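Notes for the talk, "Signs People Walk Past". Slot is 12 minutes and I was told firmly that questions come out of the same 12. Speak slowly anyway.

Opening. Ask the room who passed the board in the foyer on the way in. Wait for hands. Ask what it said. Wait again, enjoy it. (It says the lifts are being serviced until August. Half of them will have stood waiting for a lift.)

Say who I am, briefly. I have spent my working life putting words on walls, doors, posts and once the side of a goat shed. The shed is the only one anybody has ever complimented.

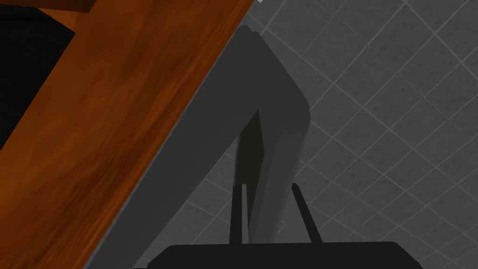
Trilok Sandhu
Wayfinding and display lead, Fliltotar Signs

Start with the health centre job at Pandey. They had 82 signs between the front door and the blood test room. I know because they paid us to list them, and the list is the dullest thing I have ever invoiced for. Patients still asked at the desk. The desk had its own sign, which said PLEASE DO NOT ASK AT THE DESK FOR DIRECTIONS.

Pause here for the laugh. If no laugh, carry on as if it was a serious point.

What we did: took most of them down. Vandana Rastogi, who ran the site, let us keep a box of the removed ones in her office in case of regret. We got down to 10. Staff went through a short period of mourning, chiefly for the laminated ones, and the phlebotomists asked for theirs back (they got it, on the inside of the door).

Next bit is on height. Everybody hangs signs at the height of the person holding the drill. Our fitter Ravindra Thakur is very tall, and for years you could tell which of our jobs he had done by the number of people tipping their heads back. Now we mark the wall first and he is not allowed an opinion. He has agreed I can tell this story. He has not agreed to be in the room for it.

Lettering. Keep this short, the typeface people will be in the second row. Main thing to say: walk back to where the reader will stand, then look. Do not judge a sign from the proof on your desk. We made a lovely directory for the Fetuvham arcade, thin grey letters on slightly thinner grey. Won a mention in a trade newsletter. From the escalator it looked like a clean piece of plastic. Second version was dark blue on white and won nothing.

Advance slide. Drink water.

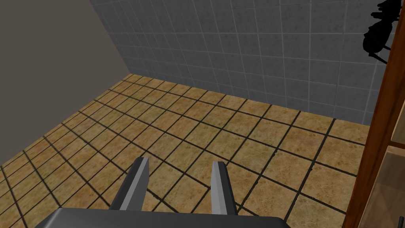 Floor graphics come up in every client meeting now, usually from somebody who has just been to an airport. I don't hate them. I do ask what they are sticking them to. A vinyl arrow on smooth sealed concrete is one thing; on tiles, like the brown ones on this slide, you have joints to think about, and the edge of the sticker will find every one of them. Brijesh Chaturvedi on our survey side carries an offcut in his bag and presses it down wherever the client is pointing. If he can get a fingernail under it, so can a mop. Put the arrow on the wall if there is a wall. If there isn't, hang it, and mark the height first (look meaningfully at where Ravindra would be).

Materials, quickly. Acrylic for indoors where somebody will wipe it. Aluminium for outdoors where nobody will. Foam board for events, on the understanding that the event ends. I have seen a foam board sign for a two-day conference still directing people to registration long after the organisers had moved offices. It had a curl on it like a slice of old ham.

Changeable panels. This is the Vurnedex part and they have paid for the biscuits, so be polite. The snap frame is decent, the corners stay shut, you can swap the insert without removing it from the wall. What it cannot do is make anyone swap the insert. Every site needs one named human being who owns the words. Lamduan Suksawat does this for a ferry terminal and walks the whole place each month with a carrier bag, taking down anything handwritten. She reckons roughly 100 bits of paper the first time round. Most of them said the same thing about the toilets.

If running over, skip the next part and go to the handout.

Arrows. An arrow pointing up means straight on to us and upstairs to everybody's mother. Tell the car park story. Do not name the car park.

Handout is at the back, one side of A4. It includes our fixing heights, a blank survey sheet and the number for the workshop, which is answered before four o'clock and after that by a recording of me.

Questions. If asked about digital screens, say I'd be happy to talk over coffee, then stand near the exit. If asked about the goat shed, there is a photo on my phone.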